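Bottles I Have Kept: The Gallery

Added to 22/03/2013

Welcome, and do sit down, because I can go on a bit! I started saving water bottles after a long, hot walk above Brokance, when I finished a drink, looked at the label, and couldn't bring myself to throw it out. The shelf in the hallway now holds 1,045 of them, caps and all, and my family has been very patient. This page is for newcomers, plus a few old favorites I keep getting letters about.

Most of what arrives comes through swaps with the Cabral club, who pack beautifully (thank you for the 12 in January, every one in one piece). I keep them full whenever I can, as a thin bottle holds its shape so much better with the water still in it.

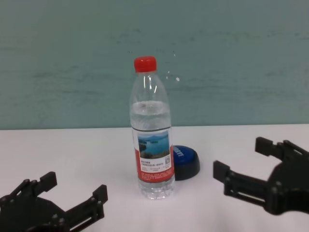 Lake labels are my great weakness, and I would happily give them a whole shelf if I had one to spare. I love the ones where the printer has gone all out on the turquoise, with little hilly islands dotted over the water, and then a good strong band of red at the bottom to match the cap. The small print is in Chinese, which I can't read, so if any of you would like to help me with labels like this one, please write! It goes next to the Stallorari mountain label, I think, once I have moved the tall glass ones down.

Still looking for: anything from Trandska with the old paper label, and spare red caps with the fine ridges. I have 4 doubles to swap.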